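Kitchen Tips From an Afternoon With a Robot Arm

The Usow store held its open day on a Thursday, and the draw was a table-clearing arm built by a firm called Matos. I write about kitchens and I don't trust gadgets, so I took a notebook. The arm did not win me over. I did get a page of tips out of it, most of them from watching what gave it trouble.

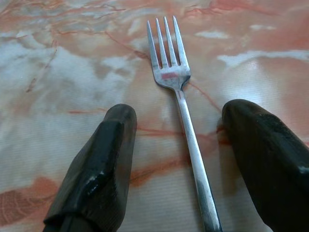

1. Go easy on busy tabletops

The demo tabletop was glossy, with a marble print in pink, orange and white. Pretty enough, and a poor choice for a work surface. A swirly pattern hides crumbs, grease and thin slivers of onion peel. If you already own one, don't trust your eyes. Wipe it down, then run a clean dry hand over it and feel for grit. Turn off the overhead light and look across the surface from the side — smears show up right away.

2. Pick up a fork by the handle

The arm has two dark fingers, one for each side of the fork. The man with the microphone made a great deal of this. My grandmother could do it with a baby on her hip. Still, the rule is a good one when you set a table or empty the dishwasher. Hold flatware by the handle and keep your fingers off the tines. Load forks so you can reach the handles, and wash your hands before you unload.

3. Check the neck, where food hides

Most people look at the tips of the tines. Egg and cheese stick lower down, where the tines join. Soak forks in warm water with a little dish soap for ten minutes, then push a soft brush through the gaps from the front and again from the back. Skip the steel wool. It leaves fine scratches you will be looking at for years.

I asked whether the arm could tell a clean fork from a dirty one. The answer was that a later version would. I have a drawer full of things that were going to be better in a later version.

4. Bring back a dull handle

Dull stainless steel can often be brightened with baking soda and water mixed to a paste. Rub it along the length of the handle with a damp cloth, rinse well and dry at once. Don't let it sit. For silver plate use a proper silver polish and a light hand, or you will rub through to the base metal.

5. Clean whatever does the gripping

Tongs, jar openers and rubber gloves all pick up grease, and then they slip. Wash them in hot soapy water after every greasy job and hang them so air gets to both sides. I asked how often the arm's fingers got washed and was handed a brochure. It covered the Indulura software at length and soap not at all.

6. Clear in one order, every time

Glasses first, then flatware, then plates. Scrape at the table if your family will stand for it, or at the trash can if they won't. Put the forks straight into a tall jar of soapy water by the sink. This habit costs you a jar.

7. Do the math before you buy

The sign gave the starter kit at $2,651, with the Sunico service plan at $97 a month after the first 3 months. The plan alone comes to $873 for the rest of the first year. For that money you could replace your flatware many times over and have a decent dish rack besides.

I might go back when it can dry a wine glass. Until then I'm keeping my dish towels. Wash those hot, by the way, and leave out the fabric softener, which keeps them from soaking up water.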